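How to trial a robot on clearing-up duty without upsetting your staff

Updated May 22, 2019

The sales pitch for a clearing-up robot is always that it will "free people for better work". Ask which people, and which work. At Breren we ran one alongside the day team through April, and I came away less impressed than the brochure wanted me to be. If you have been told to run a trial of your own, these are the steps I would follow.

1. Write down the job as it is done now

Shadow the people who do it. Our list for one shift came to 71 separate tasks, and the manager had guessed 36. The missing ones were all small: shifting a bag to reach a shelf, wiping under a bowl, noticing that a castor had jammed.

2. Pick tasks with something awkward in them

Suppliers like to show off with empty boxes. Ask for liquids and soft plastic instead. A full bowl has to stay level while the other hand is busy, and a plastic bag never has the same shape twice.
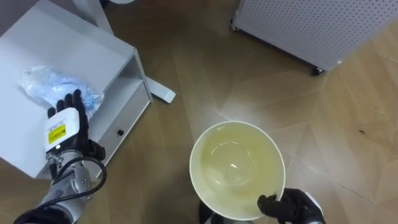 One hand on the bag, the other holding the bowl by its rim.

3. Decide who mops up

Put a name on the rota before you start. If the answer is "whoever is nearest", you have given someone an extra job and called it automation. We set aside 8 minutes an hour for minding the machine, and the staff told us that was mean.

4. Time the whole thing

Start the clock when somebody begins setting up and stop it when the area is fit to use again. Trundico, who supplied our software, wanted to count only the minutes when the arms were moving. Say no to that – politely, and in writing.

5. Talk about hours early

Elibariki Bakilana, our shift lead, asked in the first meeting whether anyone's hours would be cut. Management said it was too soon to say. People heard that as a yes, and I can't blame them. Get a straight answer before the machine arrives, even if it only covers the trial.

6. Keep a way to stop

Agree what result would end the trial, and let the people on the floor call a halt without asking a manager. Ours could, after some arguing.

We have extended the trial for now. The rota has the same number of names on it as before.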